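Rosalía Casado
January 7, 2024

Can a machine do the boring chores yet? A thread, because I have been thinking about bins all through the holidays and my family has asked me to take it elsewhere. 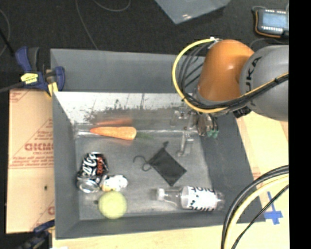 Carrot, pouch, can, fuzzy ball, bottle. One bin, one arm, one gripper.

1/ Clearing a mixed bin is my favorite chore to argue about. It's dull, everybody has one (the junk drawer, the back seat, the returns tub at work), and a bored eight-year-old can do it while talking about something else. So it makes a great yardstick for machines!

2/ Start with the carrot, the friendly one. It's long, it's stiff, it's orange on gray, and it stays the shape it was when you first looked at it. If every chore in my house were a carrot I would be retired from chores.

3/ It does taper, though. Grab it near the tip and the heavy end swings. You and I correct for that in the wrist before we've noticed. A gripper has to either choose a good spot at the start or feel the swing and do something about it.

4/ Now the little black drawstring pouch. Lying flat, no height to speak of, no obvious side to hold. Do you pinch the cloth? Go for the knot? Hook the string? I love this one, I could watch people design around this one all day.

5/ Cloth is where my optimism gets tested every year. Everyone who asks me about home robots asks about laundry first, and laundry is the pouch multiplied by a whole family. A sock has no correct shape. A fitted sheet has no shape at all, as far as I can tell.

6/ The crushed Coke Zero can is a sneaky one. A fresh can is a cylinder and a cylinder is easy. Crush it and every can is a brand new object. A system that learned "can" from nice neat cans is in for a surprise, and any recycling bin on Earth is full of surprises.

7/ Clear plastic bottle. Ask anyone who works with depth cameras about clear plastic and get comfortable, you'll be there a while. Light goes through it, bends, bounces off the back. The label helps a lot. So does the white cap. The see-through shoulder in between, good luck.

8/ And look at the carrot's reflection on that shiny back wall! A blurry second carrot. You ignored it without trying. A camera has no built-in reason to, and I have a soft spot for any machine that has ever tried to pick up a reflection, since my cat has the same problem.

9/ Then the ball. Round is easy to hold and easy to lose. Nudge it and it's somewhere else, and your plan is for the place it used to be. It's also right up by the wall, where fingers wider than mine run out of room. Corners and walls are half the difficulty of any bin.

10/ Okay, shop floors, where I spend my working life. I help small shops work out what to automate, and the honest news is good! If the same part arrives in the same tray, machines have been great at it for a very long time. The fun has moved to the messy tubs.

11/ At Carrasco we tried a sorting cell on the mixed returns tub. One shift, 694 items in. The arm placed 332 of them with no help from a person. A lot of folks read that as a failure. I was bouncing up and down in the parking lot.

12/ Think about it from the packer's side. The arm took a big slice of the dullest job in the building and left her the odd ones, which she's fast at. She did have to step in more than she liked, and I'm not going to pretend that part was smooth.

13/ The step-ins are the real cost, by the way. Forget the top speed on the brochure. Ask how often a person has to walk over, how long they stand there, and what they were doing before they got called. We didn't write that last one down at first and we should have.

14/ Emham went the other way and fixed the tub. They stopped letting bags and bottles share a bin with everything else, and the arm they already had got a lot more useful overnight. Very cheap. Slightly annoying for whoever does the splitting.

15/ Which raises my favorite question: if a person has to tidy up for the robot, did the robot do the chore? At work, sure, sometimes, the math can still come out ahead. At home I say no. I already pick up the floor for my vacuum and I resent it a little every single time.

16/ (I still love the vacuum. It gets under the couch and I do not.)

17/ So where are we at home? My list, as of this morning. Floors: yes, with supervision. Dishes: the dishwasher has been a robot all along and deserves more respect. Loading the dishwasher: not in my kitchen. Laundry: washing yes, folding no. Tidying a room: I'd say the bin above, times a hundred, with stairs.

18/ People at Arton keep telling me the arm is the expensive part and the rest will follow. I see it the other way around. Arms are strong and steady already. What I'd pay for is fingertips that can tell a pinch of cloth from a pinch of nothing, and knowing when to give up and try a different side.

19/ Giving up well is so underrated! A machine that misses, notices, and goes for the carrot instead is worth more to me than one that's a hair more accurate and freezes when it's wrong. Hundico's cell had a simple rule for this — 2 misses, move on, come back later — and the whole shift felt calmer.

20/ If you want to test something yourself, do it with your own junk. Empty a drawer into a tub. One soft thing, one see-through thing, one thing that rolls, one thing that got stepped on. Whatever the sales video showed, that tub will tell you more in an afternoon.

21/ Somebody is going to reply "so, five years?" and I don't do years anymore. I gave a year once for towel folding and my sister has it written on her fridge.

22/ What I will say is that I've stopped rolling my eyes at mixed bins. I used to steer shops away from them completely. Now I tell them to run a small trial, keep a person close by, and write down every single thing that gets left behind. The leftovers are the best part of the report.

23/ Tell me your worst bin. Work or home, I want the contents in detail. I'll go first: the basket by my front door has gloves, a dog leash, a flashlight, and a scarf that has tied itself to all three.

Contact | © 2024 Rosalía Casado | Back to top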